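Trarka Robotics Club Handbook
Part 5: Setting up the two-arm bench for a practice round

Written by Sioned Bowen, with a good deal of help from Elin James and Eifion Parry. Last gone over on October 15, 2025.

If you have come straight to this part because it is your turn to set up and everyone else is still taking their coats off, welcome, and please do go back and read Part 4 first. It covers switching on, the stop button and who may stand where, and none of that is repeated below. What follows assumes both arms are powered, parked and behaving themselves.

You will need two people for the set-up. One looks after the table and the other looks after the computer, and it is much nicer for everybody if you agree which is which before you begin and stick to it until the end. First-years may do either job, so long as a second-year or one of the mentors is in the room.

Before you touch the table

1. Check that both arms are in their parked position, up and away from the middle of the bench. If one has been left low, ask the computer person to park it again. Please don't push it up by hand, however gently - the joints hold their place and you will only be arguing with a motor.

2. Say "table" out loud and wait for the computer person to say "table" back. It feels silly for the first week or two and then you stop noticing.

3. Wipe the tabletop with the dry cloth from the Skuvstead drawer (the tall grey one by the door, for anyone who has joined since July). No sprays, please. They leave a film, and things slide on it.

4. Follow the cables on each arm from the top down to the gripper with your eyes. You want gentle loops with a bit of slack in them. A cable pulled straight, or one that has found its way between two finger parts, needs sorting out now, while nothing is moving.

Caution: keep sleeves, lanyards and long hair well back from the grippers, even when the arms are parked. Tie things up or tuck them in.

Laying out the objects

The task for this term is called Mornau, after the practice sheet it came from, and it is a kitchen task. The arms have to pick utensils out of a cup and put them somewhere else without knocking over the neighbours. It sounds very easy and it is a lovely thing to watch when it goes well.

5. Put the larger things down first: bowl, box, cup. Leave them close enough together that the driver has to think a little. We used to spread everything out, and the teams got very good at a table that no competition would ever give them.

6. Stand the utensils in the cup with their handles or blades leaning in different directions. If they all lean the same way the gripper tends to take hold of two at once.

7. Place one upright object in front of the cup so that part of the cup is hidden from the bench camera. The point is to make the driver use both views, the one from the bench and the one from the wrist. 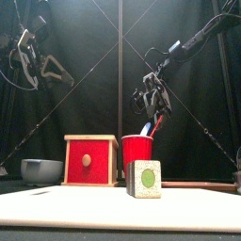 Bench camera first, then the wrist camera, with a red utensil in both.

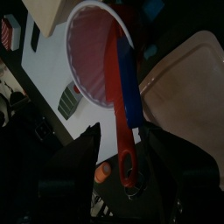
8. Ask the computer person to bring both views up side by side, and have a good look at each before anybody drives. Spend longest on the wrist view. It is darker, it is tilted, and a long handle seen from close up can fill so much of it that you lose your sense of which way is up. Find both fingertips first, then find the thing you want to pick up, then work outwards from there.

9. If the wrist view is too dim to make out the fingertips at all, turn on the second lamp and aim it at the ceiling. Aimed at the table it gives you glare on anything shiny, and you will be worse off than when you started.

Note: the two cameras will disagree about left and right depending on how the wrist is turned. Caradog Gough's advice, which I pass on because it cured me of a bad habit, is to move the gripper a tiny amount and watch both views before trusting either. Do that every single time you take over the controls, even if the last driver has only just let go of them.

Recording a round

10. When both of you are happy, the table person steps back behind the yellow tape and says "clear". Nothing moves until that word has been said.

11. Start the recording and then start the arm, in that order. Let the recording run for 5 seconds with nothing happening. Sandro Piras needs that quiet stretch to line up the two camera files afterwards, and he will come and find you if it is missing.

12. Drive the round. Talk to each other. The person who isn't driving should keep an eye on the bench view and speak up early if an elbow or a cable is getting near something.

13. Stop the arm, park it, then stop the recording. Write the round number, both names and one line about how it went in the Hughes notebook. "Dropped it" is perfectly good. So is "picked up the wrong one", and we have plenty of those.

The shared drive held 2,865 recordings when this page was last gone over, of which 526 had no notes against them. Those are very hard to use for anything, so please do write your line, however tired you are.

If something goes wrong

The gripper closes on nothing: open it, lift straight up, look at both views and come down again slowly. Don't slide sideways at table height.

The cup tips: stop, park, say "table", and only then reach in. Put the cup back and begin a new round instead of carrying on with the old one.

One view freezes: stop the arm at once. Driving on a single view is allowed only in the exercises in Part 8, with a mentor beside you.

An arm makes a noise you haven't heard before: press stop and fetch a mentor. You won't be told off for stopping too soon.

Packing away is covered in Part 6. Cups and utensils go back in the kitchen crate, and the lid does fit if you put the bowl in first.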